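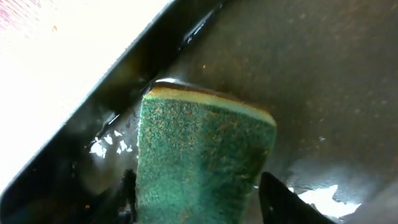 5 min read

Section 3: Pairing the Clumari reader and setting up your service reminders

By now you should have the Clumari app on your phone and an account that lets you log in. If you're still waiting on the confirmation email, go back to Section 2, because the app won't save anything until that's sorted. I wrote these steps using my own car, an old Lagman wagon with a lot of miles on it, so your screens may look a little different.

1. Park somewhere level and turn the engine off. Set the parking brake.

2. Find the diagnostic port. On most cars it's under the dash on the driver's side, up above the pedals. Mine was hiding behind a little flap and I spent way too long on my back looking for it (bring a flashlight!).

3. Push the reader in until it sits flush. It should be snug – don't wiggle it side to side, or you can bend the pins.

4. Turn the key to ON, but leave the engine off. Wait for the green light on the reader to blink.

5. In the app, tap Add Vehicle, then Pair. Type in 3371 when it asks for a code. Every new reader ships with that one, and you can change it later under Settings.

6. Enter your mileage exactly as it reads on the dash. I rounded mine the first time and all my reminders came out wrong.

Note: If the pairing screen spins for more than 16 seconds, close the app, pull the reader and start over from step 3. Make sure your phone isn't still connected to an old reader. That got me twice.

7. Tap Reminders and switch on Oil, Tires, Brakes and Battery. You'll see a default warning of 300 miles before each service comes due. I like that setting for oil, but I bumped it up for tires so I'd have time to shop around.

8. Pick your shop. I use Brondeveck Auto, so I typed in their number and now the app offers to call them whenever something comes due. You can leave this blank.

9. Start the engine and let it idle while the first scan runs. Do this outside, with the car in park or neutral.

CAUTION: Never run the engine in a closed garage, even for a quick scan.

CAUTION: Don't clear a warning code just to make the light go away. Write it down first. Your mechanic will want it, and a flashing check engine light means stop driving and call somebody.

Note: The reader draws a tiny bit of power all the time. If the car is going to sit for more than 11 days, unplug it. I left mine in one November and came home to a dead battery – not a fun morning.

If you bought the Fludeson tire sensors too, leave them in the box for now. They get their own setup in Section 4, and they need the reader paired first.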